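The price of a clear shelf

Home organisers promise calm, time and money saved. I spent a month asking what the promise rests on.

The first thing I was told on joining Estia was that I had a relationship with my cutlery drawer. I had thought of it as a drawer. But the welcome pack was firm on the point, and it came with a form on which I was to mark how the drawer made me feel, from one to ten, before and after I had emptied it on to a towel.

I gave it a five. Afterwards I gave it a six, mostly because I had found the small corkscrew.

Estia sells tidiness as a course. For £224 you get 12 weeks of lessons, a set of printed labels and a place in a members' group, where people post their airing cupboards and other people clap. If you want someone to come round in person, the full home visit costs £798, and storage is extra. The storage is nearly always from Zernholm, whose boxes are shown in every lesson and whose discount code arrives in every email. I asked whether money changed hands over that. I was told the two companies "share values".

I should say that I am not against tidying up. I like being able to find my keys. What bothers me is the size of the claims now made for it. The course material says a clear home will help you sleep, eat better, spend less, argue less and "get back the hours you lose". I have read all of the lessons, some of them twice, and I couldn't find out how anyone had measured a single one of these things.

Take the hours. Lesson two says that most of us waste a shocking amount of our lives looking for lost objects. It gives a figure in large type and no source. I wrote to ask for one and was sent a link to a blog, which linked to another blog, which had a picture of a woman holding her head. There the trail stopped. It may well be true that we lose a lot of time hunting for scissors. I would just like to know who stood there with the watch.

Or take the calm. The usual evidence is that people say they feel better once the cupboard is done. Of course they do. They have just finished a job they had been putting off for two years, and somebody has told them well done. You would get the same glow from bleeding the radiators. The question is whether they still feel better in the spring, when the cupboard has gone back to how it was, and I didn't find anyone who had gone back to ask. 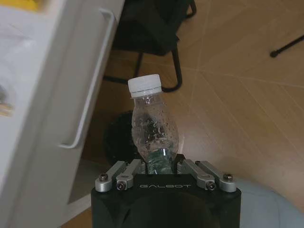 Roswitha Gerlach thinks I am being mean. She did the Estia course last year and paid for the home visit as well, and she says the money was the best she has spent on the house since the boiler. "You want a study," she told me. "I don't need a study to know I can get into my own spare room. I couldn't before. I'd stopped having my sister to stay. Now she comes. You can call that whatever you like."

It's a fair answer, and I have thought about it a good deal. I believe her about the room and I believe her about her sister. But when I asked what the organiser had done, the account was fairly plain. The two of them had gone through the room over a long day, carried a lot of it to the car and driven it to the tip and the charity shop. The labels came later. So did the boxes, eleven hundred words of "aftercare" and a form for the drawer. I can't help thinking the useful part was having another adult in the room who wouldn't let her stop and read the old letters.

That is worth something. It used to be called asking a friend. There are people with no friend to ask, or none they'd want to see the state of the place, and I can see why they would pay a stranger. I only wish the stranger would sell them a day's help, at the price of a day's help, and leave the rest out.

The rest is where the money is, though. Having spent a Saturday at a trade open day in Danitz, I came away with the sense that getting rid of things is the loss leader. A good half of the stalls were selling objects to put other objects in. There were trays that fit inside drawers, and smaller trays that fit inside the trays. There was a rack for lids. One seller offered me a box with a window in it so I could see what was in the box, and when I said I could also do that with no box, he laughed kindly, as you would at a child.

Then there are the storage firms, which have quietly become part of the same trade. Ratanaporn had the largest stand in the hall, with free coffee and a very comfortable sofa. Its leaflet recommends a unit for anything you are "not ready to decide on". The first month is cheap. After that the rent goes up, and by then you have done the hard bit, moving it all in, and you will do almost anything to avoid moving it all out again. I asked how long the average customer stays. The man on the stand said it varied. I asked how much it varied. He said it depended on the customer.

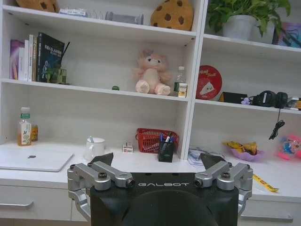 I don't think anybody in that hall was a crook. Most of them seemed to believe what they were saying, and several had started out by sorting their own homes after a death or a divorce and had found it helped. That's how a lot of these businesses begin. Something worked for one person at a bad time, and they want to pass it on, and passing it on turns into a method, and a method needs a name and a starter kit.

The method part deserves a closer look. Estia's is built on 4 piles: keep, give, bin and "honour". The last is for things you have no use for and can't part with. You photograph them, thank them and put them in a Zernholm keepsake box (there is a special one, with a ribbon). I had a go at this with my late father's slide rules. I took the photographs. I felt silly thanking them, so I skipped that. Then I put them back in the desk, in the same place as before, without the ribbon, and I have to report no change in my sleep.

Other systems use other piles. One that I was shown has three, another six, and a third does away with piles and goes by season. Each of them claims that its way is the one that lasts. They can't all be right, and my guess is that it makes no difference, in the same way that it makes no difference which diet book you follow for the first fortnight. You are paying attention. Paying attention works for a while.

Birgit Pfeiffer cleared houses for a living for most of her working life, and she has seen more cupboards than all the course writers put together. I went to see her in September, expecting her to be a keen supporter. She isn't one. In her view most people own a normal amount of stuff for the life they lead, and what they're short of is room. The flats have got smaller. The built-in cupboards have gone, or were never put in. People work at a desk in the bedroom because there is nowhere else to put a desk, and then they are told the mess is a matter of their attitude.

"If you've got two children in a flat with no hall cupboard, where does the pushchair live?" she said. "It lives in the way. You can thank it all you want."

She was sharper still about guilt. The clients she felt sorry for were never the ones with the fullest houses. They were the ones who apologised at the door for a bit of ironing. She had noticed more of that over the years, and she put it down to pictures of other people's kitchens. I put this to Estia, which said that its members' group was "a judgement-free space". Perhaps it is. But I was in it for a month, and I saw a woman ask if it was all right to keep her children's drawings, all of them, and she got forty replies telling her how to choose.
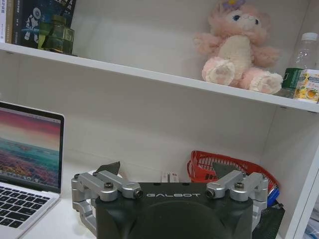
Last updated: 2021-11-02

So what would a sensible person do with all this? If you are really stuck, and you can spare the money, I would pay someone by the hour to stand next to you for a day. Ask what the hourly rate is before you ask anything else. If they won't give you one and start talking about a journey, try somebody else. Agree beforehand who drives to the tip.

I would buy no boxes until the sorting is done. Every organiser I spoke to agreed with me on this in private, and every one of their websites had the boxes on the front page. Shoe boxes are free. So are jam jars.

I would be very slow to rent storage. Write the total for a full year on a piece of paper and look at it next to the thing you mean to store. For a piano or a move between houses it may make sense. For a sofa bed and some skis you last used when you were thinner, I doubt it.

And I would be careful with anyone who tells you that a house in some disorder is a sign of a mind in some disorder. It might be. There are people for whom the piles are part of a real illness, and they need proper help from someone trained to give it, which a set of labels won't supply. For the rest of us it is more likely to be a sign of a Wednesday.

Estia wrote to me when my course ended to say that I had completed seven lessons and that it was proud of me. It invited me to carry on to the next level, which deals with the inside of the handbag and the "digital attic", at a reduced price if I signed up by the weekend. I don't own a handbag. The offer has since been extended twice.

Roswitha Gerlach has signed up. She says the first lesson is very good, and that she will let me know about the rest.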